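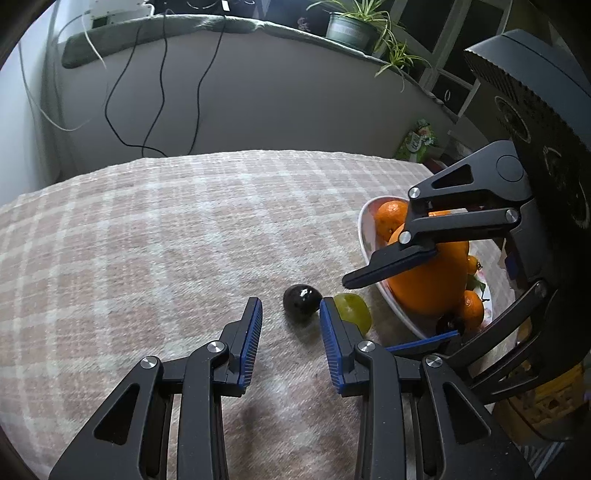

The gripper software is easier to tune when you work with few objects and you know each one by name. I learned this at my kitchen table in January, and since then I keep my notes as tips, like my aunt kept hers for cleaning copper. Start with fruit. A dark plum and a pale grape-like fruit on a plaid cloth already give the perception two different problems, because the first one is glossy and the second lets the light through. The bowl with the oranges comes later, when the small ones are solved.

Reading time: 5 minutes

Tips for perception

Keep the patterned tablecloth. Many people put a plain sheet under the objects and are happy with their masks, and then the segmentation breaks on the first real table. If you must use a plain sheet to find a bug, put the pattern back before you save any threshold.

A bright spot on dark skin can be taken for a hole or for a second object. In Lestel, the viewer I use for masks, I turn on the overlay and look at the edge of the spot. Lower the exposure first. Change the model only after this.

For translucent fruit do not trust a single depth reading. I take the median of 8 depth images and reject the pixels that jump. It costs a little time, but the grasp point stops walking.

Tips for planning

Give the bowl its own collision shape, with the rim a bit thicker than the real one. A single box around bowl and fruit is simple, but then the planner refuses every grasp inside it.

Big orange in the middle, small tangerine near the rim: plan the small one first. The large fruit should stay in the world model as an obstacle while you do so. I forgot it one time and the plan went straight through it.

With two grippers over one bowl, let only one have the right to enter. I use a simple lock with a timeout of 18 seconds. Niamh Ó Dubhghaill, who wrote to me from Hosville, prefers to divide the table in two zones – this is faster, but the fruit in the middle belongs to both.

Tips for control

Close slowly on soft fruit. Limit the speed for the last 5 millimeters and stop on motor current, not on position. Plums of one bag are not of one size.

Write the open width in the config file, with the unit. In Horgan the default is meters and in my old scripts it was millimeters, you can imagine the evening.

Log the commanded and the measured opening in the same file, with the same clock. When a grasp fails I look at these 2 curves before I look at any video.

Tips for tooling

Name each recording after the objects and the change you made, for example "plum_grape_slow_close". Dates alone are no help after a week.

Replay old logs after every update of the planner. I let this run while I wash the dishes.

Wash the fruit before somebody eats it, please.

Do you have a better way for the grape? Write to me at the address below – I read everything, but I answer slowly.

Get the Brodidis kitchen and workshop letter by e-mail. You can unsubscribe at any time.

Contact | © Brodidis, August 2021 | Back to top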